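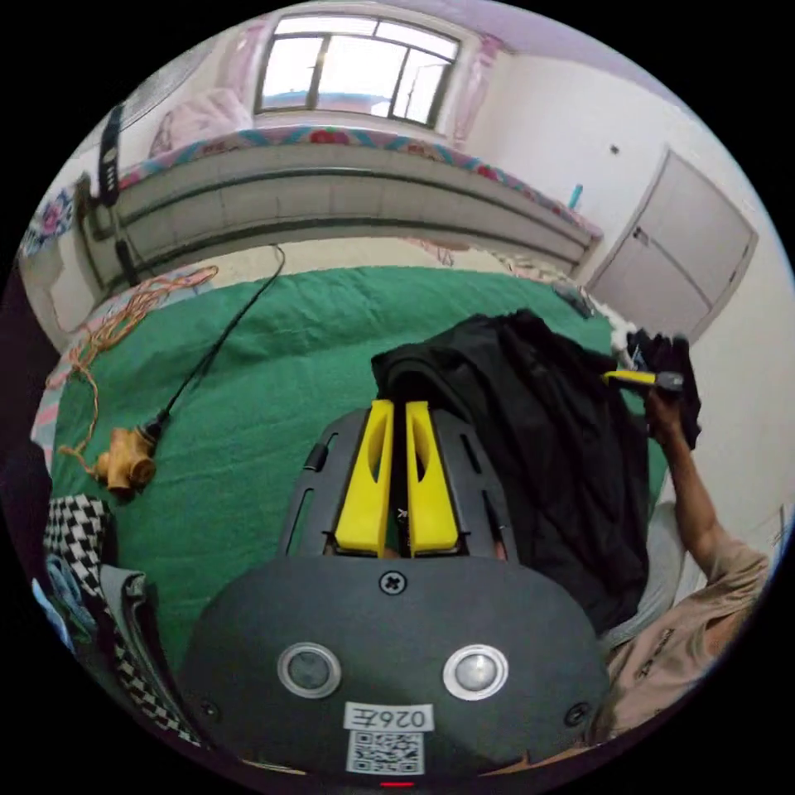
Why do students lose credits when they move from one college to another? The receiving college decides what counts toward its degree, and it often makes that decision after the student has already enrolled.

That's the short version from Josefina Bravo, who ran the transfer desk at Purkwood College until last winter and now does the same kind of work for Sutanto, a small advising outfit that takes calls from community college students. We talked on the phone, in two sittings. She had a cold. What follows is from my notes and the recording, trimmed.

## Credits that count for nothing

Start with the word "accepted." Bravo hates it.

"A student gets a letter, it says 65 credits accepted. Great. They call their mother. Then they meet an adviser and find out 38 of those apply to the major and the rest are sitting there as electives they don't need. Accepted, sure. Accepted into what?"

The 65 and 38 are from a real file, she says, a nursing student who later switched to public health. Two extra terms. The student's aid was already partly used up by then, and she covered the difference with a second job and a loan from an aunt.

Could she have known sooner? "She asked. I have the emails. She asked in February and the evaluation came back after classes had started."

Slow evaluations came up again and again. At Purkwood the file went from admissions to the registrar, from the registrar to a department chair, and from the chair, in Bravo's words, "into a drawer, or a vacation." Chairs weren't paid extra for reading somebody else's syllabus. Some did it quickly anyway. Some wanted the textbook list from a class taken years ago at a campus that had since merged with another one.

I asked whether faculty were being difficult. She didn't like the question much.

"I'd be careful with that. A chemistry professor who lets a student into organic without the right background isn't doing them a favor. They're going to sit there and drown. The trouble is that we treat every course like it's organic chemistry. Intro to sociology! Come on. Everyone's using the same chapters."

## Software, and what it didn't fix

Purkwood bought a course matching system called Plikine from a company named Pliltamska. Big launch, lunch provided. Students could type in a course from another school and see what it would turn into.

It helped, Bravo says. For the common courses anyway. English comp, stats, the first history survey. A student could look on a phone at night and get an answer without waiting for an office to open.

But the tool only knew what the college had already decided. A course nobody had ruled on came up as "pending review", and pending review meant the drawer again. Departments also changed their requirements without updating the table, so for a while it was telling business students that an accounting class would count when it wouldn't.

"We honored it. I fought for that one. If our own page says it counts then it counts, I don't care whose fault it is."

Did the college agree right away? Long pause. "They agreed."
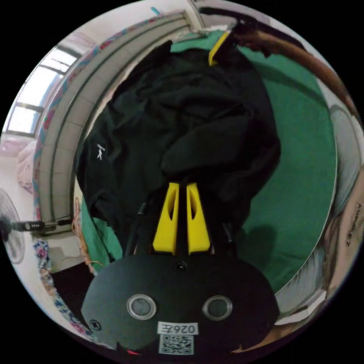
## What she'd put in the law

Several states now have some kind of guaranteed transfer rule, and the details differ a lot. Bravo has read more of them than I have. Her complaint is that many guarantee the general education block and go quiet about the major, and the major is where people get hurt.

She'd write it differently. Her list, as she gave it to me, not in any order:

- A written evaluation before the deposit is due. Not after orientation.
- A deadline for departments, and if they miss it the course counts.
- An appeal that goes to someone outside of the department.
- Colleges report credits applied to the degree, seperate from credits accepted.

The second one is the one that gets her in arguments. Colleges say automatic approval will let weak courses through. "Then read the syllabus on time," she said. Also said there should be a carve-out for licensed fields, nursing and such, where an outside board has a say.

Money? She doesn't think it's a huge cost. Purkwood had 5 people touching transfer files in her last year and only one of them full time. Pay department readers a small stipend, she says, and use it in the weeks when the files pile up. What it does cost is tuition, because students who keep their credits buy fewer classes. She thinks that part gets left out of the meetings.

## For students, right now

I asked what she tells callers at Sutanto. Save every syllabus, the whole thing, as a file you control and not on the college's system, becuase you lose the login when you leave. Pick the major before you pick the school if you can. Ask for the evaluation by email. Ask again. If a course is turned down, ask which part didn't match.

An appeal can take up to 6 weeks, in her experience, so file it before registration opens.

"And don't retake the class while you're waiting. People do that. They get nervous and sign up for it again, and then the appeal comes through."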